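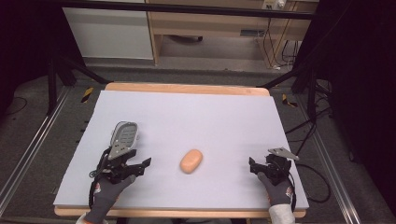 Why does my clock divider drop a step when I reset it from the sequencer?

The reset and the clock edge arrive in the same sample, and the divider handles the reset first, then counts the clock, so you start on step 2 instead of step 1.

stornport_mod
To expand on the above, my full patch: Greltau clock at 16ths, into a Dulton divider set to /6, into an eight-step sequencer. End-of-cycle from the sequencer goes back to the divider's reset. The first pass is fine. Every later pass is one clock short. I worked out the cause with a scope, but I still need a clean fix. Is there a setting I missed?

h_bae
No setting. The Dulton divider has no ignore window after reset. Some sequencers discard clocks for 1 ms after a reset, but dividers often don't bother. Put a one-sample delay on the clock line going into the divider and see if the count changes.

stornport_mod
Tried one sample. No change.

h_bae
Then count your cables. Each cable adds one sample. Your end-of-cycle path is divider to sequencer to divider, two cables, plus whatever the sequencer takes internally. The clock path is a single cable. If the reset is already behind the clock, delaying the clock by one sample can land them on top of each other.

chiriac303
I disagree with using sample delays at all here. It works until you move to another engine rate or insert a mult, and then you are debugging it again. Use a sample and hold or a logic AND so that the reset only passes while the clock is low.

h_bae
The cable delay is counted in samples, so it doesn't depend on the engine rate. Inserting a mult does break it, agreed.

chiriac303
Cable delay doesn't depend on it. The sequencer's pulse does. End-of-cycle on that one is a 1 ms trigger, and the divider has a Schmitt input with a high threshold. Any slew in between and the edge moves by a time, in samples that differ at 44.1 and 96.

stornport_mod
There is no slew in my patch. It's all straight cables.

ifi_tsakiris
Ifigeneia Tsakiris here, I wrote most of the divider. A few corrections.

The reset input is processed before the clock input inside the same process call. If both rise in the same sample, the counter goes to zero and then to one. This is documented in the manual under "Input order," although I admit it is a short paragraph.

The threshold is 2 V rising and 0.1 V falling, so not high.

Changing the order would break existing patches that rely on it. I can add a context menu item for an ignore window, off by default. Please open a ticket so I don't lose it.

chiriac303
Fair on the threshold, I was thinking of the old version.

stornport_mod
Ticket is up, number 807. In the meantime I delayed the clock by 6 samples and the count is right on every pass. I left it running from 9 p.m. until I went to bed and the divider and the kick never separated.

kick_drum_hannu
Why use end-of-cycle at all? If the divider is /6 and the sequencer has eight steps, a full cycle is 48 clocks. The divider is already at zero when the sequencer wraps. The reset does nothing except cause the bug.

stornport_mod
Because I change the division while it plays. After going from /6 to /5 and back, the phase is wrong until something resets it.

kick_drum_hannu
OK, then you need it. I would still take the reset from the master clock's bar output — fewer cables in the loop and it doesn't depend on the divider's own output.

h_bae
Seconded. Feeding a divider's reset from something it drives is asking for this. The bar output on the Greltau rises in the same sample as the clock, though, so keep the delay on the clock line.

stornport_mod
Bar output won't line up with 48 clocks unless I set the bar to 12 beats. Will try that tonight.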